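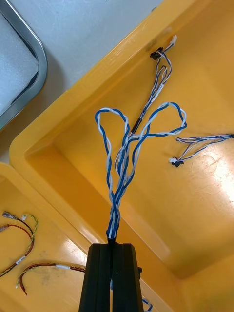 FOR IMMEDIATE RELEASE

Thursday, May 19, 2022

Stornora opens second harness line, ships twisted-pair sets for Kramer cabinets

FARKESINE - Stornora, the wiring shop on the Farkesine industrial park, today opened its second wire harness line. Up and running since first shift. First sets go out to Caratik next week.

The new line makes small branched harnesses in blue and white twisted pair, with black and white connectors on the ends. They go into the Kramer range of control cabinets, which Caratik assembles. Until February all of that wiring was bought in. Long lead times, too many returns.

Capacity is up to 1,425 harnesses a week on 2 shifts. Same crew on both lines for now, hiring for the evening shift is under way.

"Twisted pair is fiddly stuff," said Gonçalo Peixoto, production manager at Stornora. "It springs back, it catches on the next one, and the connectors are tiny. We spent most of the winter on how the parts get laid out before anybody touches a crimp tool. Yellow trays, one harness to a tray, branches spread so you can see every end. Sounds like nothing. It saved us a lot of untangling."

Each harness is checked for continuity end to end, then for sleeve position and connector seating. Anything that fails goes back to the bench with a tag on it. No rework at the packing table, thats a firm rule.

Packing has changed too. Harnesses used to go out bundled with a tie round the middle, and customers complained about kinks close to the connectors. They are now coiled loosely and bagged singly, flat in the carton. Bags carry the part number and the build week.

Orders for the Kramer sets are open now. Custom branch lengths on request, please send a drawing with the inquiry. Samples ship within 2 weeks of an approved drawing.

Trade visitors are welcome to see the line by appointment. Closed shoes please, and park at the rear, the front lot is being resurfaced untill further notice.

Press contact: Gonçalo Peixoto, Stornora, Farkesine

- ends -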